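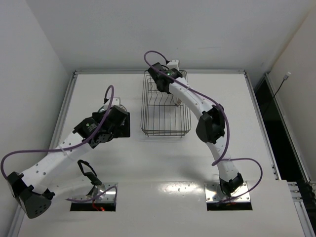

Monday was a cable day again. I had planned to spend it on the dish rack task, but the right arm threw a joint fault at twenty past nine and then did it again every time the elbow went past a certain angle. The message said lost communication with joint four. Last spring I would have swapped the motor. This time I started with the cable.

The cell is two arms on one white tabletop with walls on three sides. Each arm sits on its own metal plate, and the purple cable runs from the base out past the elbow, up the forearm and over the wrist. That route was set by Edgars Raudsepp when he built the thing, and I have changed it twice. The first time I made the loops too short because I wanted them out of the way. The arm could reach everything in the middle of the table, but at full stretch the cable went tight at the wrist and pulled on the connector. The second time I made them long enough and fastened them in too many places, and that just moved the tight spot to the elbow.

What I do now is leave a wide loop at the elbow and a taller one above the wrist, with a tie on the forearm between them. The tie should be snug but you should still be able to turn it with a finger. If it bites into the jacket it is too tight. I cut the tail off flush with side cutters and run my thumb over the end, since a sharp one will scratch whatever rubs past it.

To check the loops I power down, hold the arm by the forearm (never the gripper) and walk it by hand through the whole reach. Back corner, front corner, all the way out, folded in. Rok Spahić taught me to do this with the lights off and a flashlight on the connector, and I still do. You see the plug move in its socket long before it loses contact. On Monday it moved at the elbow. The latch was worn on one side. I put in a new lead from the Stemside box, set the loop again, and the fault has not been back in 200 cycles.

With the right arm open I did the rest of the service too:

Plate screws. All the corners on both plates, tightened crosswise. One on the left plate took a small turn.

Finger screws on the grippers. These come loose faster than anything else in the cell. I use the weak thread lock and let it sit over lunch.

Wrist brackets. Wiggle test only. If nothing clicks, leave them alone.

Frame rails. Wiped down, and I pushed on each one to see if it shifted. None did.

After that comes the zero check, which takes longer than all the repairs. I send both arms to the home pose and compare the joint readings with the ones I wrote down after the last service. The left arm was fine. The right one was off at the elbow by a little more than I like, so I set the zero again and ran the empty motion 51 times before I let it touch anything. Why 51, I don't know. It is the number in Edgars's notes and I have kept it.
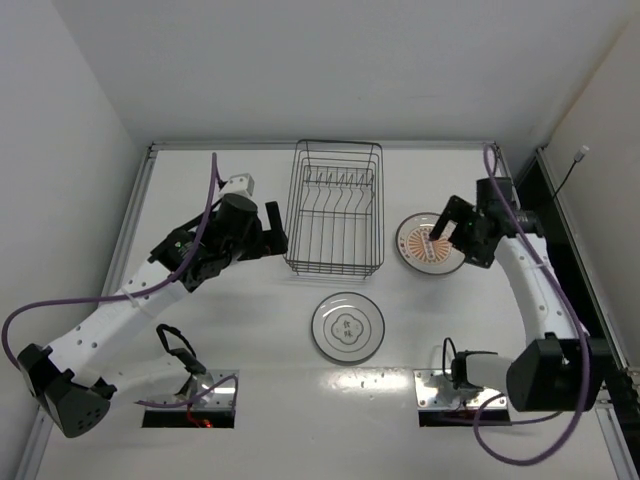
The rack and plates are what I use for the practical check. A rack is a good test because the wires don't forgive much. If the zero is off, a finger catches on the rim and you hear it. A plate lying flat is harder in a different way, because the fingers have to come in low without pressing on the table. I run the closing speed at 70 percent for the first plates after a service and go back to full speed in the afternoon.

A few things I got wrong this time, so I can read them before the next one. I forgot to photograph the old cable route before I took it off, and had to copy it from the left arm in mirror image. I dropped a screw, and looked for it for a quarter of an hour before I found it in my sleeve. And I ordered only one spare lead. The left arm has done the same hours as the right, so its elbow latch can't be far behind. Burgi Holzer is adding two more to the Baumgartner order.

The service interval was 400 hours of running. I am going to try half of that for the cables and keep the rest as it was. The sheet inside the cabinet door has been changed, and the old lead is in the drawer with a knot in it so it doesn't get used again.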